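Tranollow library opens its seed catalog to home gardeners

17 May 2020

Gardeners in Tranollow have something new to dig into this spring! The town library has put its whole seed collection online, and anyone with a library card can now order packets and have them mailed home for free.

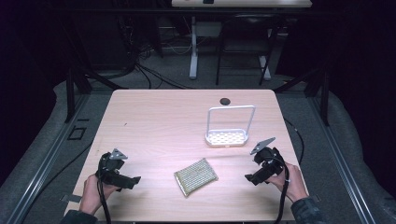

The collection started as a single drawer of bean and squash seeds near the front desk. It has grown to 2086 packets, with tomatoes, peppers, herbs, sunflowers and a really lovely range of lettuces (the speckled ones are worth trying even if you only have a windowsill). Most of the seed was saved by people in town and handed back at the end of the season, so these are plants that already know our short summers and heavy soil.

The building has been closed since March, and that could easily have meant a lost year for the seed drawer. Instead the staff typed up every label, added growing notes, and had the catalog running in time for planting. Orders came in so fast on the first morning that the page had to be restarted twice!

Each household can ask for up to 15 packets, and orders go out two times a week. The most popular choice so far is the Ravel pole bean, a purple-podded climber that turns green in the pot and grows happily up a fence or an old ladder. Close behind it is the Bachmann tomato, a small yellow type that ripens early and keeps going until frost.

There is still plenty left for beginners too. Radishes and bush beans can go straight into the ground now, and the library has put together a starter set of 20 easy flowers and vegetables with a one-page planting guide.

Gardeners who save seed this fall are asked to dry it well, write the name and year on the envelope, and hold on to it until the book drop opens again. Orders for summer planting close at the end of June.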